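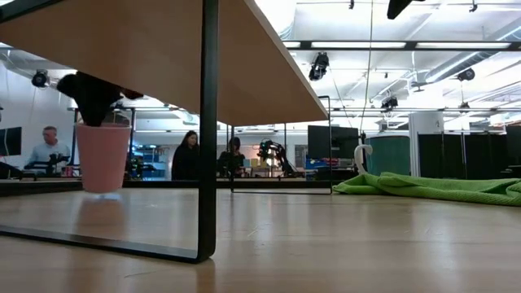

Wemuvano opens its equipment planning service to smaller workshops and labs

Rivbridge, 1 May 2023

Hello from all of us at Wemuvano! I'm Mamta Rawat, I look after planning and purchasing here, and I've been given the job of telling you our news because I'm the one who has been going on about it since March. From today, our equipment planning service is open to anyone thinking of buying their first robot arm, or their next few, whatever the size of the place they work in.

Up to now we've only done this for larger customers, and usually as part of a bigger job. But the phone calls I enjoy most come from people with one bench, a fixed pot of money and a quote in front of them that they can't make head or tail of. They want to know if the price is fair, and I generally end up asking what the quote leaves out.

Quite a lot, as a rule. The arm is the line everyone looks at. Then there's the gripper, which may well be priced on its own, and a spare set of fingers for it. There are cameras and the mounts to hang them from, a bench that doesn't wobble, a frame or shelf if you want the arm to practise reaching underneath something, monitors, cable runs, extra sockets, and somebody's time to put it all together. I have seen a perfectly good budget come unstuck over ceiling rails (it was mine, years ago, and I still wince).

So the new service starts with the work and gets to the shopping list later on. You tell us what you want picked up, moved or put away, and where. If it's plastic cups and cleaning cloths, say so! A cup and a cloth ask very different things of a gripper, and it's much cheaper to find that out before you've signed for one. We then write you a plan with three parts: what to buy now, what can wait until next year, and what you can borrow or make yourselves. Every item has a price next to it and a note of who needs to fit it.

The plan costs £554 for a single bench. For rooms with several benches it's £1059, and that covers 2 visits from us, one before you order and one after everything has been delivered. Both prices include VAT. You'll have the finished plan within 60 days of the first conversation, usually sooner if you can send us a floor plan with the ceiling height marked on it. Please do mark the ceiling height.

We don't sell arms and we don't take commission from anyone who does. I know people ask, so I'd like to get that in early.

We tried the single-bench version with Dixit, a small packaging firm just outside Rivbridge, before settling on the price. They came to us set on buying two arms at once. After we'd talked through who would be looking after them and how much bench space was left, they chose to order one, and put the rest of the money towards better lighting and a service contract. They'll look at the second arm when the next budget comes round. I was really pleased with that - it's a sensible way to spend a first year, and their finance people could follow every line.

Our friends at Semden have been helping with the delivery side too, which means we can now put proper lead times into the plan instead of my best guesses. If a bench frame is going to turn up long before the arm that stands on it, you'll know, and you can plan your storage to suit.

A few things worth having to hand when you get in touch: the date your money has to be spent by, a list of the objects you'd like handled (shapes and weights if you have them), the size of the room, and the name of whoever signs off the order. If you've already got quotes, send those as well, however scruffy. I like reading quotes. My family find this odd.

Bookings are open now through the Wemuvano website, or you can ring the Rivbridge office and ask for me. Single-bench plans are going out first and we'll fit in the larger rooms as visits can be arranged. If you write about equipment, budgets or small workshops and you'd like to talk to us for a piece, I'm happy to chat, and I can send over a blank copy of the plan so you can see how it's laid out.

Press contact: Mamta Rawat, Planning and Purchasing, Wemuvano, Rivbridge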